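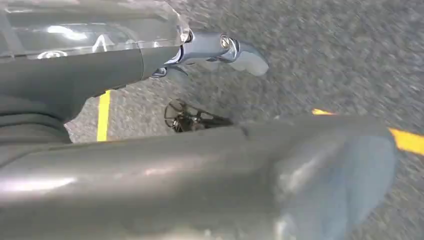

Leeds, January

Budgeting for an arm that works outdoors – what am I forgetting?

Sheldon Hiebert
We want an arm with a gripper for picking bits up off the car park: small stuff lying on the tarmac, near the painted lines, nothing heavy. Soluvden have quoted for the arm and gripper, and my boss has approved exactly that sum and not a penny more. He believes a robot is like a kettle. Has anyone here done this on rough ground, and what did you end up paying for afterwards? The clear cover over the arm is listed as an extra, and so is nearly everything else.

Aaliyah Boychuk
Plenty. We run three arms in our yard and the quote for the first covered a little over half of what we spent that year. Put these on the sheet before you sign:

Spare gripper fingers. Ours were 179 a pair and tarmac eats them. We got through two pairs by spring, mostly from people lowering the thing a touch too far.
Spare covers. A scratched one is only ugly, a cracked one lets the rain in. Ask for the price in writing.
Training – two people at least, as the one you train will hand in their notice.
A service visit. Fivix wanted 40 just to book ours, then charged for the visit as well, which I thought showed style.

Ask Soluvden for a trial on your own surface too. Their showroom floor is as smooth as their salesman.

kisix_fan
just get the Kisix one its cheaper

Després
Cheaper until you need a part. I waited 100 days for a joint. Otherwise what Aaliyah said, and add a line for somewhere dry to keep it.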